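Fantasy & Myth > Book Talk
2021-11-17, posted by plinalstead_reader
14 replies | 3 shares

Finished Wubshet last night. Is the ferryman in the last chapter meant to be the exiled king? The oath he repeats is the one from page 231, word for word.

stiketico
I don't think so. Everyone in Brurneck learns that oath as a child. The king also lost his voice 200 pages earlier.
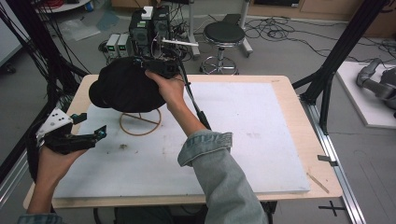 plinalstead_reader
He lost it under the curse, and the curse ends when the bridge falls. That's chapter 2 of the last part.

oldmargins
Agree with the king reading. The ferryman won't take coins with the king's face on them.

stiketico
Half the town refuses those coins. I'll reread the bridge chapter in February when I get my copy back.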